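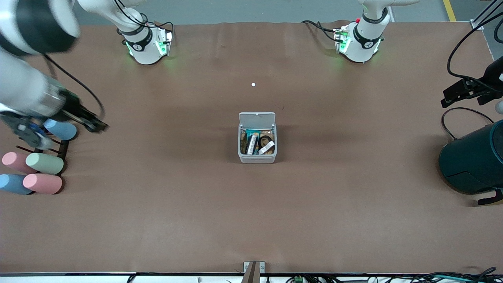 Plulto Basin Reserve is a protected area of upland lake, marsh and mixed forest at the southern foot of the Verkia mountains. It covers 67 square kilometres and lies between 1,091 metres above sea level, at the outlet of the lake, and 3,055 metres, at the summit of Gwynne Peak. The best known part of the reserve is the basin floor, a wide plain of fine clay which is under shallow water in spring and dry by the end of summer. When it is dry and has not yet cracked, the clay has a plain, smooth look, with a pale edge where the ground changes to grey gravel. Visitors coming down from the forest often take it for a ploughed field. The reserve is known for its cranes, its wild goats and its late-flowering alpine meadows, and it is visited mostly by walkers and bird-watchers.

Name

The word Plulto is used locally for any lake that loses its water in the warm season. Older maps apply it to several places in the district, and the name was fixed to this basin only when the reserve was created. In the upper villages the basin is still called the Low Pasture, a name which can confuse visitors, as the main grazing land today is on the eastern slope and not on the floor.

Geography

The basin has the form of a long bowl, open to the south. On the north it is closed by the wall of Gwynne Peak, on the west by a lower ridge covered with beech and fir, and on the east by a series of grassy terraces. The river Flastach enters at the north-east corner through a narrow gorge, crosses the floor in several channels and leaves by a single outlet beside the village which carries the same name.

The floor consists of clay carried down from the mountains. Under the clay there is limestone, and water disappears into it at several points along the western shore. The largest of these sinkholes can be seen from the shore path. In April it holds a slow circle of water with floating twigs and foam; in September it is a dry hole with steep sides, and walkers are asked to stay behind the rope.

Above the forest the ground is stony. The summit of Gwynne Peak is a broad hump, less impressive than the cliffs below it, and in poor visibility it is easy to pass the highest point without noticing. Two small tarns lie under the north-west shoulder. They keep ice until June in most years and have no fish.

Climate

Winters are long, with snow on the basin floor from December to the middle of March. Cold air collects in the bowl on clear nights, so the lake shore may have a hard frost while the forest above it stays mild. For this reason the lowest trees on the western slope are spruces and the beeches begin higher up, in the opposite order from that found in most valleys of the region.

Spring is wet. The snow melts quickly on the eastern terraces, slowly on the west side, and the lake reaches its highest level in early May. Summer days are warm and usually end with a thunderstorm over the peak. Autumn is the most settled season, with morning fog on the floor and clear weather above it.

Vegetation

Four belts of vegetation are usually described.

The lake belt has reeds, sedges and water buttercup. It changes its width from year to year according to the level of the water. After a wet spring the reeds stand far out on the floor, and after a dry one they form only a thin line by the river channels.

The forest belt covers most of the western ridge. Beech, silver fir and spruce are the common trees, with rowan and wild cherry at the margins. Much of the fir is old and carries long beards of lichen. Dead trees are left where they fall, except across paths.

The terrace belt on the eastern side is grassland with juniper. It was kept open by grazing for a very long time, and sheep are still admitted from late June, when the orchids have set seed.

The alpine belt begins where the last dwarf pines end. Gentians, saxifrages and cushion pinks grow among the stones, and the main flowering is in July. Near the tarns it can continue to the first snow, in particular in the hollows where the old snow has melted last.

Animals

The crane is the animal most visitors hope to see. Cranes rest on the basin floor in spring and autumn, and a few pairs remain to breed in the reeds. They are easiest to find at dusk, when they come in from the fields south of the reserve, calling loudly, and land in the shallow water. During the day they are often out of sight.

Other birds of the lake include grey heron, lapwing, snipe and several kinds of duck. Black woodpecker and Tengmalm's owl breed in the old forest. Golden eagles hunt over the terraces, and the wallcreeper is seen on the cliffs of Gwynne Peak, chiefly from the upper path in the morning while the rock is in sun.

Wild goats live on the cliffs and come down to the terraces in winter. They are less shy than the red deer of the forest, which are mostly heard and not seen, with the exception of the rutting season in late September. Foxes, badgers and pine martens are common. Brown bears cross the reserve but are not known to have dens in it. Lynx tracks are found in most winters on the western ridge.

The common frog and two species of newt breed in the flood pools. The young frogs must leave the floor before it dries, and on wet evenings in July they cross the shore path in large numbers. The path is closed to bicycles at that time.

History

The terraces show signs of very old use. There are low walls, cleared stones in heaps, and the foundations of summer huts. Hay was cut on the basin floor after the water had gone, and each household in Flastach had its own strip, marked with wooden pegs which had to be set again every year. Disputes over the pegs fill a good part of the old village records.

A plan to drain the lake permanently was begun and given up. The ditch which remains from this work runs straight for 40 metres from the outlet towards the lake and then simply stops. The water never followed it, as most of the basin empties downwards through the limestone. Dragonflies now use the ditch, and a wooden platform has been built at its end.

Protection was first given to the cliffs only, in order to stop the hunting of goats. The lake and the forest were added later, and the terraces last of all, after an agreement on grazing. The reserve took its present borders at that time.

Access

The usual starting point is Flastach, which has a bus from the railway line, a shop and two guest houses. The bus does not run on Thursday. Cars may be left at the outlet bridge, and there is no public road inside the reserve.

The shore path goes round the basin and is level for nearly all of its length. In spring the northern part is often under water, and walkers then use the forest track, which is longer and muddy. Boots are needed until the end of May. On the eastern side there is a hide with a bench and a narrow window facing the main channel.

The path to Gwynne Peak starts from the terraces. It is steep but not difficult in dry conditions, and has a fixed chain at one place below the shoulder. There is no water above the last hut. Snow may lie in the gully under the summit until July, and an early start is advised in summer on account of the storms.

Walking on the basin floor is forbidden while the cranes are present. At other times it is allowed on a line marked by white posts. The surface looks firm before it is firm, and people have lost shoes in it a short distance from the shore.

Conservation

The main concern is the water. The lake has emptied earlier in several recent summers, and when this happens the young birds are exposed to foxes, which can reach the reeds on foot. Part of the outlet has been narrowed with stones to hold the level for longer. The effect is small in dry years, for the reason given above.

Young spruce is spreading from the forest onto the upper terraces where grazing has become lighter. It is cut by hand in autumn. Juniper is left standing, although it also spreads, because the ring ouzel nests in it.

Dogs must be kept on a lead in the whole reserve. Camping is permitted at the lowest hut only, and fires are not permitted anywhere.

See also

Verkia mountains
Gwynne Peak
River Flastach
Seasonal lakes
Limestone uplands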